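Week 5: teaching by hand

By this point in the Stindow project I'd stopped trying to write the table-clearing moves as code (two weeks gone, don't ask) and gone over to showing them by hand. You hold a gripper in each hand, do the job yourself, and the recording becomes a lesson for the arm. I picked crockery for the first proper task: a spoon, a bowl, a plate and a green tray. It sounds dead easy until you try picking up a china spoon with two stiff fingers!
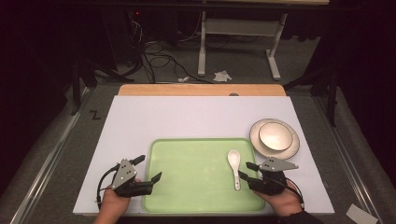
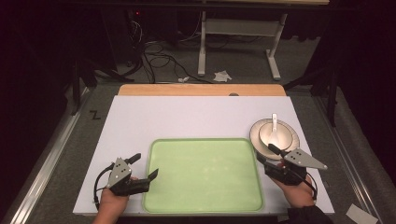
Spoon on the tray in the first one, spoon in the bowl in the second.

How many demonstrations does one task need? I planned for 500 and had 101 by the end of the week, and I threw out 12 of those for fumbled grips.

My early runs were far too fast, and when I played them back on Brornano the jaw movements came out jerky. Slowing down helped loads. I also started pausing for a moment before each grip, so the start of the close is easy to find in the log. Next job is trimming the dead time off the ends of each run, then a first training go with 65 of the cleanest ones.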